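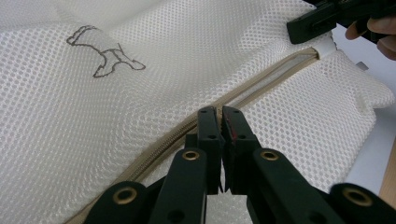
Between January and March we ran 17 art workshops at the Serley studio and took the beginners' drawing course through to its last session. Bookings held up well for the time of year, and the grant paid for tutors, materials and the hire of the upstairs room as planned. The textile printing sessions, which were new this winter, have changed the way we look after our materials. Fabrics now live in zipped mesh laundry bags, such as the white one with an animal outline on it, and are kept apart from the paper stock. It is a small change but it has cut the time tutors spend setting up.

## Workshops

Watercolour remains the busiest subject. The landscape day filled within a week of being listed and we repeated it in March with the same tutor. Lino printing was slower. Two of the sessions ran with 6 people in a room that takes 12, and we think the evening start was the problem, as the daytime session had a waiting list. We propose to move lino to mornings from April.

The beginners' drawing course ran over six evenings. Attendance dipped in the middle, when the weather was poor, and recovered for the last two sessions. Most of those who finished have asked for a follow-on course. We have not promised one yet because the room is already let on that evening until the summer.

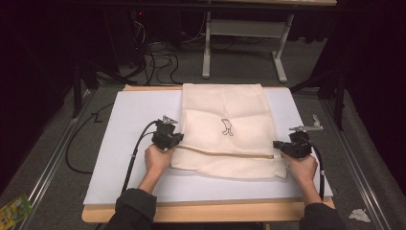

The fabric printing sessions drew people who had not been to us before. Several came from Skoltia, where the community arts room closed last autumn, and they told us that the bus times made a 10 o'clock start difficult. We have moved the start to half past ten for the coming quarter. The finish moves too, so nobody loses teaching time.

## Materials and equipment

We spent £644 on materials against the sum agreed for the period. The largest items were cartridge paper, water-based printing inks and replacement cutters for the lino sessions. Paper went up in price in February — we bought the spring supply before the increase took effect and will not need more until May.

The Salian press is still out of use. The roller was sent away for regrinding and came back with one end slightly out of true, so it has gone back to the workshop that did the job. There is no further charge. Until it returns we are printing by hand, which suits small pieces but rules out the etching day listed in the programme. People who had booked for etching were offered a refund or a place on another day, and all but 4 chose another day.

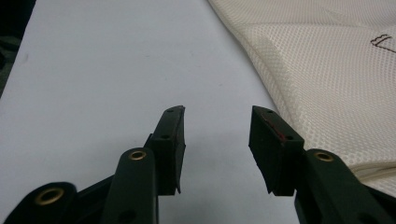 We also looked at the question of wet work storage, raised in our last report. The drying rack now stands against the back wall and takes sheets up to A2. Larger pieces still have to be laid out overnight in the hall, and this clashes with the early yoga booking.

## Next quarter

The spring programme has gone to print. It includes two outdoor sketching days at Vatia, with the village hall booked in case of rain, and a short course in colour mixing. The revised date for the etching day will be added when the press is back.

We ask for your agreement to carry the unspent tutor fees for etching into the next period. A full breakdown of spending will follow with the April claim.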